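How to read a quarterly results statement

By Telmo Robles

Most listed companies report four times a year, and the statements follow much the same order. You can get through one in 20 minutes if you know which pages to open first. You will need the latest statement, the one for the same quarter a year earlier, and a calculator.

Step 1. Find the comparison period

Look at the column headings before you look at any figures. A retailer's spring quarter should be set against last spring's, not against the Christmas quarter. If the company has moved its year end, the two columns may cover different numbers of weeks. This will be in a note under the table.

Step 2. Work out the change in revenue

Take the older figure from the newer one, divide by the older one and multiply by 100. Suppose Ambridge, a clothing chain, had sales of £125m last year and £135m this year. The change is 10 divided by 125, or 8 per cent. Do the sum yourself even when the headline gives a percentage. Headlines often quote growth "at constant currency", and that can differ from the growth in pounds.

Step 3. Separate new shops from old ones

Look for the line called like-for-like sales. It leaves out shops opened or closed during the year. If Ambridge's total is up 8 per cent and like-for-like sales are flat, the growth came from opening branches.

Step 4. Check the gross margin

Subtract cost of sales from revenue and divide the result by revenue. Write down both years. A fall often means heavier discounting or dearer stock, and the finance review usually says which.

Step 5. Compare the two profit figures

You will normally find a statutory profit and an adjusted one. Turn to the reconciliation table and read every item that has been added back. Restructuring costs that appear each year deserve a second look.

Step 6. Look at stock and cash

Stock is on the balance sheet, under current assets. If it has risen much faster than sales, markdowns may follow. Then find net cash from operating activities in the cash flow statement and put it next to the profit.

Step 7. Read the outlook last

Compare the wording with the previous statement. Note whether guidance has been raised, held or dropped, and keep a copy for next quarter. 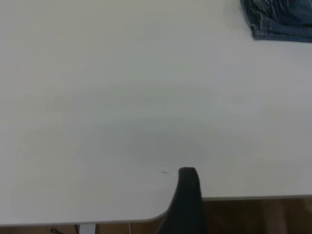
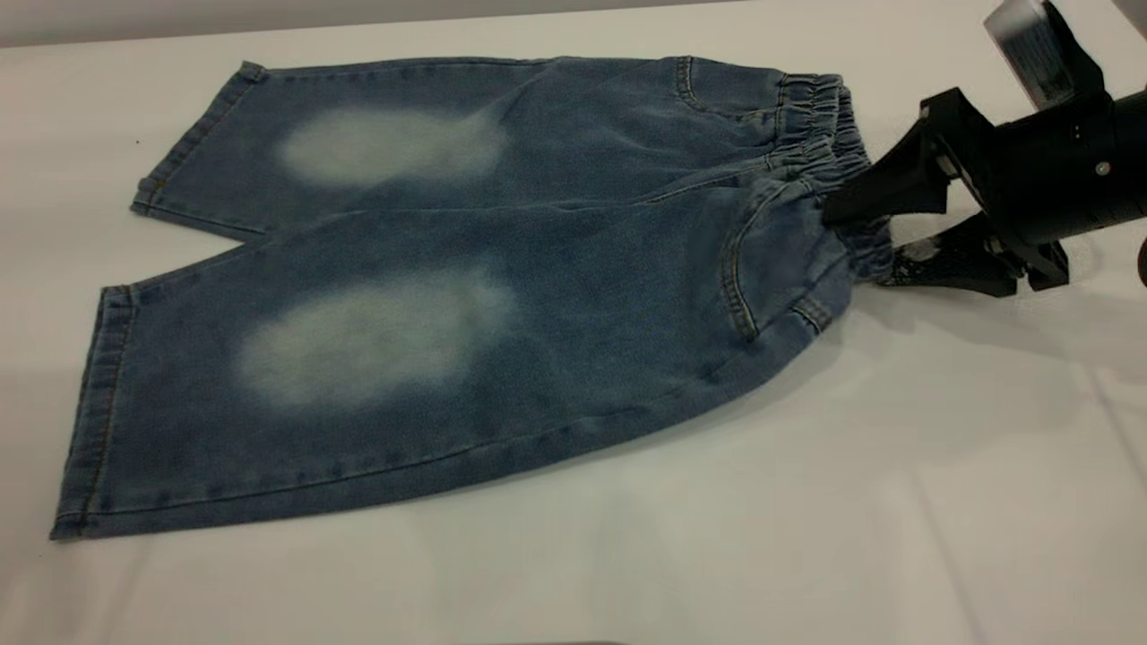
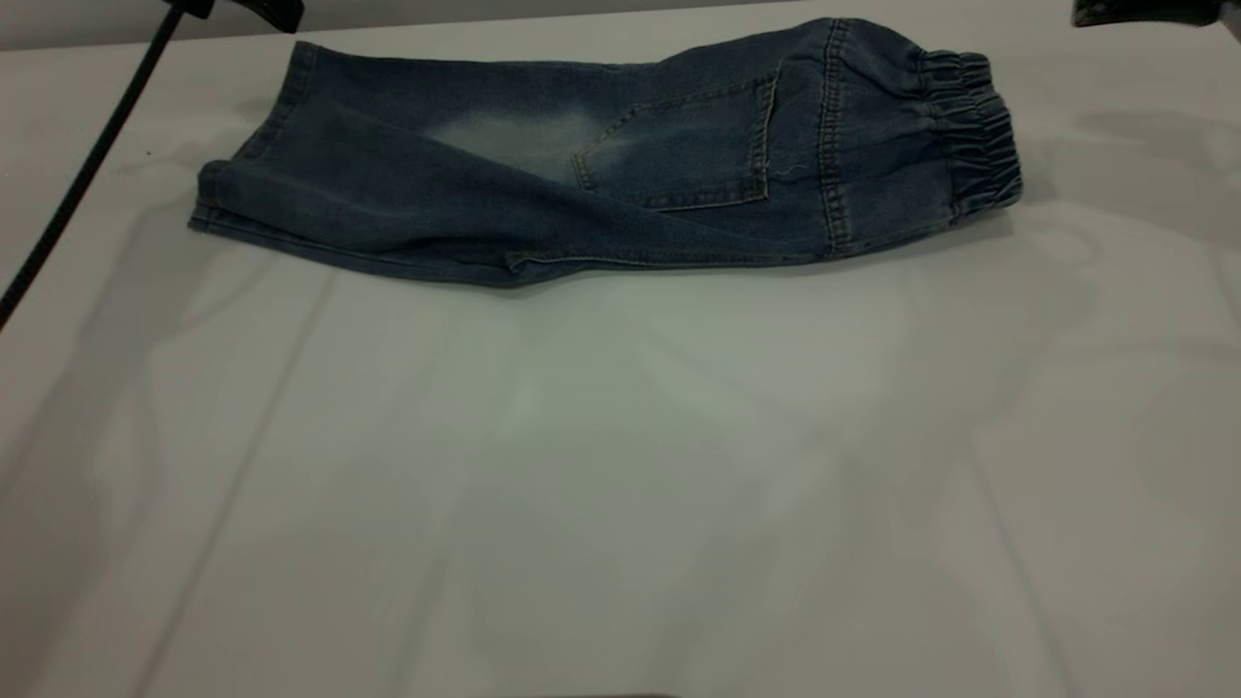 Denim on a white tabletop. Clothing is counted as stock until it is sold.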